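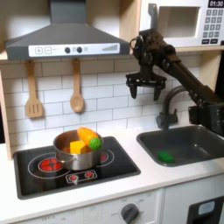

本日の煮込み。チーズは角のまま投入するのが当店の流儀らしい。

うちの台所より、娘の台所のほうが立派だという話をする。

おままごとキッチンが来たのは8月である。義母が「誕生日だから」と送ってきた。娘の誕生日は2月だ。箱は玄関のドアとほぼ同じ幅で、説明書によれば組み立ての工程は41。妻は工程3で「あとはお願い」と言い、私は夜中の1時すぎに工程38で扉の左右を間違えたことに気づいた。六角レンチの跡は、しばらく手のひらから消えなかった。

で、できあがったものを眺めると、まず換気扇がある。グレーの堂々としたレンジフードで、前面にプラスとマイナスのボタンが並び、右のほうには風量なのか何なのか、だんだん背の高くなる縦線の目盛りまで印刷してある。わが家の本物の換気扇は、紐を引くタイプだ。引くと鳴る。鳴るだけで吸っているかどうかは怪しい。

壁は白いサブウェイタイル風。これも本物のほうにはない。賃貸の台所の壁は、前の住人の代からの油とともに生きているステンレス板である。フードの下に木のヘラとスプーンを吊るすという、雑誌でしか見たことのない収納もあちらでは実現している。私も一度まねをして、おたまを吊るした。翌朝、額に当たった。外した。

料理のほうはどうかというと、シェフはとにかく鍋ひとつで勝負する。銀色の鍋に、チーズと思われる黄色い四角いもの、にんじんともとうもろこしともつかない橙色の長いもの、それから緑のぶつぶつした玉。この玉の正体が長いこと家庭内で議論になっていて、妻はブロッコリー説、私はキャベツ説、本人に聞くと「おくすり」と言う。煮込みに薬を入れるのはやめてほしい。

盛りつけの思想は「全部のせ」で、具はだいたい縁からはみ出す。ふたをするという発想はない。火加減は常に最強。注文は受けつけるが、カレーを頼んでもラーメンを頼んでも、出てくるのは同じ鍋だ。先日は会計まであって、59円だった。良心的だと思って払おうとしたら、おかわりは138円と言われた。おかわりのほうが高い店は初めてである。

困るのは片づけだ。閉店時間になると、シェフは必ず眠くなる。食材を箱に戻すのは従業員の仕事で、従業員は私しかいない。しかも鍋の中身を勝手に空けると翌朝ものすごく怒られる。「まだにてたのに」と言う。何晩煮るつもりなのか。というわけで最近は、鍋だけはそのままにして、床に散った分を拾うことにしている。踏むと痛いのはだんぜん、にんじん(仮)である。

ひとつだけ本物の台所が勝っている点を挙げるなら、水が出る。おもちゃのほうにも濃いグレーのなかなか格好いいシンクがついているのだが、もちろん水は来ていない。来ていないのに、娘はときどきコップで運んでくる。工程41のあとに、防水という工程を足しておくべきだった。

昨日の夕飯は、私が作った。豚汁である。娘はひと口飲んで「おくすり、はいってないね」と言った。褒められたのかどうか、まだ聞けていない。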